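Bench Four

The packet had been logged at 300 grams in November. Podow's intake sheet said so, and the Turville scale had agreed with the sheet. Now the Turville scale read 4. She recalibrated, weighed it again, and entered the second figure beside the first without striking anything out.

Procedure for a discrepancy was short. Place the item on the gray surface, clear of the walls. Put the round-headed stand to the right. Leave the item alone for one full interval — 2,358 seconds — and record.

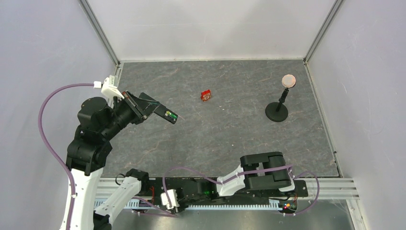 She read the Oberholzer manual while the interval ran. Section 2 covered loss of mass in sealed goods and gave one permitted cause, which was operator error. A previous reader had underlined the word "permitted" in pencil.

At 2,358 seconds she weighed the red packet a third time. The scale read 2,713. She wrote it down, initialed the line, and began filling in the transfer form for Mandura.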